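January 2018

Cold feet, full notebook! I finally went to the open day at Banavis, the electronics recycling place past the rail yard, the one I've been threatening to visit ever since they put up the flyer at the library in November. I drove 60 miles for it, which my sister thinks is nuts. She can think what she likes. They had free coffee and a robot taking computers apart, and if there's a better way to spend a winter morning I haven't found it.

Parking was a mess (one field, half of it ice) and I missed the welcome speech, so I came in at the back while everybody was already shuffling toward the demo room. Our guide was Bartosz Pawłowska, a tall guy with a very soft voice, so of course I elbowed my way up front to hear him. He kept calling the whole setup Lenudard and it took me a good ten minutes to work out that this was the name of the project and not a person who'd be joining us.

What they're after is getting the useful parts out of old desktops without smashing everything through a shredder. Drives, memory, that kind of thing. Bartosz said the shredder eats 900 machines on a busy day and what comes out is basically gravel. I asked if I could see the gravel. He said after lunch, and I held him to it.

They had a monitor up showing the view from the robot's wrist, and I liked that almost more than the real thing. You're right down in there with the wires, like a very small mechanic. 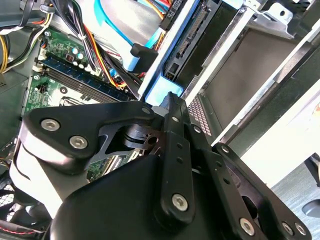

Wrist view, inside the case. Blue memory stick on the left, drive cage up top.

I've had my own PC open exactly twice, both times to blow the dust out, and both times I was scared to death of touching anything. So watching those black fingers poke around next to a memory stick made my shoulders go up around my ears! The lady beside me had the same look. We grinned at each other and she turned out to be Pacita Tan, who used to teach shop at the high school where my cousin went, and we stuck together for the rest of the tour.

Pacita asked all the good questions. How does it know where the drive is? (Cameras, plus a lot of practice runs, 1,488 of them so far, and Bartosz had that number ready on a slip of paper in his shirt pocket.) What does it do with a case it's never met? (Sulks, more or less. It stops and waits for a person.) Does it do laptops? He made a face. Laptops are all glue now, he said, and there's another group over in the Lemieux building working on that and he wished them luck.

My question was what happens to the stuff that's on the drives. I'm glad I asked, seeing as I have three dead computers in the garage with years of tax stuff on them.

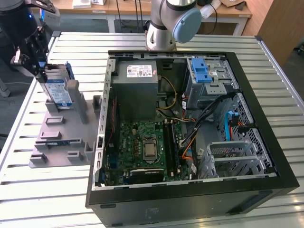 He said every drive gets wiped or drilled, no exceptions, and you can ask for a paper that says so. Fine by me. I'm bringing all three in as soon as the roads are better, and the old printer too if they'll take it. I need to call about the printer.

Lunch was chili in the break room, too salty, good cornbread. They gave us each a Cenier tote bag (I don't know what Cenier is, a sponsor maybe) and a raffle ticket. Mine was number 500 and I didn't win. Pacita won a flashlight.

And I did get to see the gravel! It goes by on a belt, gray and green with glittery bits in it, and it's so loud in there you have to wear the ear muffs. I asked for a pinch to take home and was told no.

Home after dark, soup, feet on the heater. I wrote Pacita's number on the tote bag and I have to copy it out somewhere before I wash the thing.

Filed under: Days Out, Gadgets & Gizmos

3 comments

marlene_k: Did they say if they take old tube TVs? I've got two in the basement and can't lift either one.

Dusty Rhodes Fan: I would have asked for the gravel too. Call first about the printer, our place charges for them.

GrannyBytes: Three computers in the garage, I feel better about my four. When's the next open day?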